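29 Sep 2021

Setden simulation, tabletop set. Notes by me, Gunnlaugur please correct where I remember wrong.

We started the morning with the list from Isidum. They want more episodes in which the robot must choose between two objects of the same kind and different colour. In the April set nearly every instruction had only one possible answer, so the model could learn to ignore the colour word. I looked through our old episodes and I agree with them. "Take the mug" and "take the red mug" gave the same behaviour in every case I opened.

The total stands at 2,303 accepted episodes. I did not add the ones from this morning, they are not reviewed.

Changed in the configuration:
Episode begins with the gripper already above the table, no travel from the parking position.
Instruction text is written before the episode, never after.
Time limit per episode is now 9 minutes of simulator time. It was 6 and Gunnlaugur had to hurry with the baskets.
Random seed is saved together with the instruction. I had forgotten this in April and it cost us much work.

Gunnlaugur Nørgaard did the teleoperation and I wrote the instructions and watched the log. He says the wrist view is good for small objects but he loses the feeling of height when he comes down over something dark. I have put this on the list for Lerura, who maintain the rendering part.
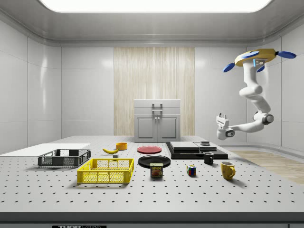
Instructions are the part I worked on most today. My first draft had sentences such as "put the fruit in the container", and Gunnlaugur asked me which container, with good right. In this layout there is a black basket and a yellow one, and the mugs also come in black and yellow, so each sentence must carry the colour for both the object and the goal. I rewrote them: "put the yellow mug on the red plate", "put the black mug in the yellow basket", "put the banana in the black basket". The last one needs no colour for the banana, and I left it out on purpose, because people would not say it. For the bowl I write only "the bowl". We did not agree if it should be called yellow or orange, and a third person would maybe say something else again.

I also want the crossed cases, where the yellow thing goes to the black place and the opposite. If we record only yellow to yellow, the model will find this shortcut before we do.

The Spam can stands close against the black plate. For "put the can on the black plate" I must define when the task is complete. Proposal: whole base of the can inside the rim, gripper open, no contact with the fingers for 5 seconds. Gunnlaugur finds this too strict for the can but correct for the mugs. Not decided.

Problem with the replay tool: when an episode is played back at double speed the gripper state comes one step late. The recorded file is correct, I compared the numbers by hand. MacDonald branch has a repair for it but I did not merge, I want first to read what else is changed there.

To do:
Write the crossed instructions for the plates as well.
Ask Isidum if they accept "the bowl" without colour.
Review this morning's episodes, Gunnlaugur the first half, I the second.
Move the old April files to the archive disk, after the checksums are done.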